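# 第3章 設置と最初の運転

Prallport 卓上食器洗い機 Kondcombe 型(タンク式・分岐水栓式 共通) 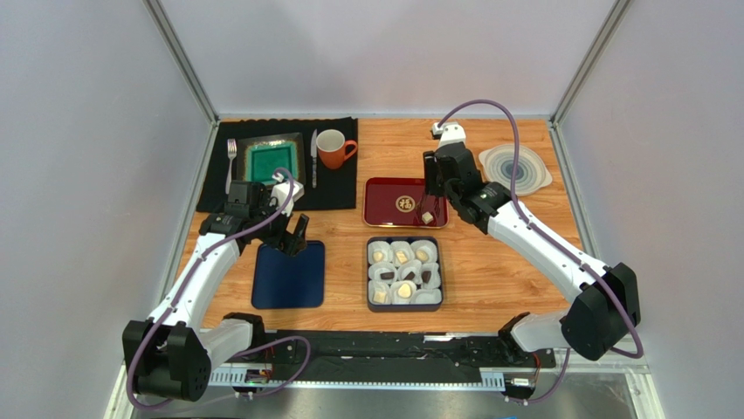 Lâm Diệp からは、前の版の手順どおりに進めると、給水ホースをつないだ後で本体をもう一度動かすことになり、ホースがねじれてしまう、という意見をもらいました。この版では順番を変えて、置き場所の決定、水平の調整、排水、給水、電源の順に説明します。前の版の印刷物をお持ちの方は、この章だけ差し替えてください。第4章以降の内容は同じです。

改訂日:2021-09-17

## 3.1 始める前に

箱から出した直後の本体には、扉と上かごに青い固定テープが貼ってあります。テープは設置が終わるまではがさないでください。持ち上げるときに扉が開くと、指をはさむことがあります。

次のものを手元に用意してください。

- 本体に付属の排水ホース、給水ホース、ホースバンド
- 付属の水平調整用の脚と、脚を回すための平たいレンチ
- プラスドライバー(付属していません)
- 乾いた布と、水を受ける浅い容器
- メジャー

分岐水栓は付属していません。蛇口の形によって合う部品が違いますので、蛇口のメーカー名と品番を調べてからお求めください。品番は多くの場合、レバーの裏側か、蛇口の根元に貼られたシールに書いてあります。シールが読めなくなっている場合は、蛇口全体が入るように正面と横から写真をとって、販売店に見せると話が早いです。

賃貸の住宅では、分岐水栓の取り付けに大家さんの許可がいることがあります。許可が取れるまでの間は、タンク式として使うことができます。後から分岐水栓式に変えても、本体の部品を交換する必要はありません。

## 3.2 置き場所を決める

1. 本体を置く面の幅と奥行きを測ります。本体の外形寸法は、第1章の表にあります。
2. 本体の後ろに、壁から16 cm のすきまがとれることを確認します。ホースは急に曲げられないので、このすきまが足りないと、排水が途中で止まることがあります。
3. 扉を開けたときに、蛇口のレバーや、つり戸棚の取っ手に当たらないことを確認します。扉は手前に開いてから、上へ少し動きます。動きを確かめるときは、箱に入っている紙の型紙を使ってください。
4. 排水ホースの先が、シンクの中に届くことを確認します。
5. アース端子のあるコンセントまで、電源コードが届くことを確認します。

> **注意** 置く面が水を吸いやすい場合は、付属の防水シートを本体の下に敷いてください。シートは本体よりひと回り大きく、手前の縁が少し立ち上がる形になっています。立ち上がりを手前に向けて敷きます。

> **警告** ガスコンロの横に置くときは、間に付属の遮熱板を必ず立ててください。遮熱板があっても、コンロにぴったりつけて置くことはできません。必要な距離は、お使いのコンロの説明書にも書いてありますので、両方の値を比べて、大きい方に合わせてください。

冷蔵庫の上、棚の中、屋外には置けません。浴室や洗面所も、湯気がこもる場所では使えません。

食卓やワゴンの上に置きたい、という質問をよく受けます。脚が固定されていて、水と食器を入れた状態の重さに耐える台なら、置くことはできます。キャスターが付いている台は、ロックができるものでも使わないでください。台の耐荷重がわからないときも同じです。

## 3.3 本体を水平にする

1. 本体を二人で持ち上げて、決めた場所に置きます。扉やホースの口を持たないでください。
2. 青い固定テープをはがします。上かごの奥にも一枚ありますので、忘れないようにしてください。
3. 扉を開け、庫内の底のくぼみに、コップ半分の水を静かに入れます。
4. 水がフィルターのまわりに均等に集まるかどうかを見ます。片側に寄るときは、低い側の脚をレンチで左に回して伸ばします。
5. 扉を閉めて、本体の上の角を軽く押します。がたつくときは、浮いている脚を調整します。
6. もう一度扉を開けて、水の集まり方を見ます。

入れた水はそのままでかまいません。最初の運転のときに排水されます。

水平器を使う場合は、本体の天板ではなく、下かごのレールの上に置いてください。天板は排水の湯気が流れるように、後ろへわずかに傾けて作ってあります。天板を水平にすると、庫内は傾きます。

## 3.4 排水ホースをつなぐ

1. 本体の後ろ、右下にある灰色の口に、排水ホースの広い方の端を奥まで差します。
2. ホースバンドのつまみを指でつまんで広げ、口の根元の線まで動かして、手をはなします。
3. ホースを壁にそわせて、シンクの方へ引きます。
4. ホースの先に、付属の吸盤つきホルダーを取り付けて、シンクの内側の壁に固定します。

ホースの一番高いところが、本体の底から20 cm を超えないようにしてください。高すぎると、ポンプが水を押し上げられず、表示部に「E2」が出ます。

> **注意** ホースの先を、シンクにためた水の中に入れないでください。汚れた水が庫内に戻ることがあります。洗いおけを使う習慣のある方は、特に気をつけてください。

ホースが長くて余るときは、切らずに大きな輪にして、本体の後ろに立てておきます。輪をひもで強くしばると、そこがつぶれます。ホースが足りないときは、延長用の部品を Dukbridge の部品窓口で注文できます。ほかの製品のホースを途中でつなぐと、内側の太さが変わり、つなぎ目から漏れることがありますので、おすすめしません。

## 3.5 給水の準備

### タンク式で使う場合

1. 表示部の右にある切り替えボタンを、ピッと音がするまで押し続けます。タンクの絵が点灯します。
2. 本体の上にある給水口のふたを開けます。
3. 付属の水差しで、水をゆっくり入れます。
4. 満水の音が鳴ったら、すぐに止めます。音の後も入れ続けると、余った水が本体の後ろから排水ホースへ流れます。故障ではありません。
5. ふたを閉めます。

水は水道水を使ってください。井戸水を使うと、水に含まれる成分によって、センサーに白いものが付き、満水の音が鳴らなくなることがあります。お湯を入れてもかまいませんが、やかんでわかした熱いお湯は入れないでください。

### 分岐水栓式で使う場合

1. 止水栓を閉めます。多くの住宅では、シンクの下の扉の中にあります。
2. 蛇口のレバーを開けて、残っている水を出します。
3. 分岐水栓を、その説明書にしたがって取り付けます。
4. 給水ホースの白いナットを、分岐水栓の口に手で締めます。手で回らなくなってから、工具で少しだけ締め足します。
5. 反対側の青いナットを、本体の給水口に手だけで締めます。こちらには工具を使いません。
6. 止水栓を開け、次に分岐水栓のつまみを開けます。
7. 二つのナットのまわりに乾いた布を巻いて、しばらく置きます。布がぬれていたら、止水栓を閉めて、パッキンの向きを確かめてください。

パッキンは、平らな面がホースの側、丸い面が水栓の側です。反対に入れても締まってしまうので、間違いに気づきにくい部品です。

## 3.6 電源とアース

1. アース線の先のカバーを取り、コンセントのアース端子につなぎます。
2. 電源プラグを、壁のコンセントに直接差し込みます。
3. 表示部に横線が出て、消えるまで待ちます。

> **警告** 延長コードや、いくつも口のあるタップは使わないでください。電子レンジ、炊飯器、電気ケトルと同じコンセントで同時に使うこともできません。

> **警告** アース線を、ガス管、水道管、電話の線につながないでください。アース端子がない場合は、電気工事の店に相談してください。

## 3.7 最初の運転(食器を入れない)

一回目は、食器も洗剤も入れずに運転します。工場の検査で使った水が、中に少し残っていることがあるためです。

1. 上かごと下かごが、奥まで入っていることを確認します。
2. 下のノズルを指で回して、何にも当たらないことを確認します。
3. 扉を閉めて、「標準」を選びます。
4. 「スタート」を押します。

「標準」は乾燥まで入れて171分かかります。急いでいるときは、乾燥が始まってから「取消」を押して終わらせてもかまいません。ただし、最初の運転では、その前に止めないでください。

運転中に次のことを見てください。

- 本体の下と後ろに水が出ていないか
- 排水ホースの先が動いて、ホルダーから外れそうになっていないか
- 扉のまわりから水のしずくが落ちていないか

扉の上のすきまから白い湯気が出るのは正常です。また、排水の最後にゴロゴロという音がします。これはポンプが空気を吸う音です。

運転が終わったら、庫内が熱くなっていますので、少し待ってから扉を大きく開けます。

## 3.8 二回目の運転(食器を入れる)

1. 食器に残った食べ物を、へらか紙で取ります。水で流す必要はありません。
2. 平らな皿は、下かごのピンの間に一枚ずつ立てます。表の面は、かごの中央に向けます。
3. 下かごに立てられる皿の直径は、26 cm までです。四角い皿は、角から角までの長さではなく、立てたときの高さで判断してください。ノズルに当たらなければ入れることができます。
4. フォークとスプーンは、柄を下にして小物かごに入れます。同じ向きに重なると、間が洗えませんので、混ぜて入れます。
5. ナイフは刃を下にして入れます。小さなお子さんがいる家庭では、上かごの端に横に寝かせる方法もあります。
6. 専用の洗剤を、扉の内側のケースに入れます。手洗い用の洗剤は絶対に使わないでください。少しの量でも泡があふれます。
7. ノズルを指で一回転させてから、扉を閉めます。

次のものは入れないでください。

- 漆器、金や銀の絵付けのある食器
- ひびの入った陶器、上絵の皿で「食洗機不可」と書いてあるもの
- 銀製品、銅製品、表面の加工がないアルミの鍋
- 木の柄を接着剤で付けた包丁
- 耐熱でないプラスチック

ステンレスと銀のフォークは、見た目だけでは区別が難しいことがあります。柄の裏の刻印で確かめて、わからないものは手で洗ってください。二つを一緒に洗うと、銀の方に黒い点が付くことがあります。

濃い色の釉薬をかけた皿は、洗った後に白いくもりが見えることがあります。酢を少しつけた布でふいて、くもりが取れれば、水の成分が残ったものです。取れない場合は、釉薬の表面が傷んでいるかもしれませんので、その皿は次から手洗いにしてください。

## 3.9 表示が出たとき

| 表示 | 意味 | すること |
|---|---|---|
| E1 | 水が足りない | 止水栓と分岐水栓を開ける。タンク式は満水まで入れる |
| E2 | 排水できない | ホースの高さと曲がりを直し、フィルターを洗う |
| E4 | 底に水がある | プラグを抜き、止水栓を閉めて、窓口に連絡する |
| U3 | 扉が閉まっていない | かごを奥まで入れ、扉を閉め直す |

E1、E2、U3 は、原因を直してから「取消」を押すと消えます。E4 は自分で消さないでください。

Dukbridge の窓口に連絡するときは、扉の内側の左にあるラベルの製造番号と、表示が出たときの運転コースをお知らせください。給水の方式も聞かれますので、タンク式か分岐水栓式かを先に言っていただくと助かります。

長い間使わない場合と、冬に水が凍る地域での水抜きについては、第6章を見てください。1月に引っ越しをされる方も、本体を運ぶ前に第6章の水抜きを行ってください。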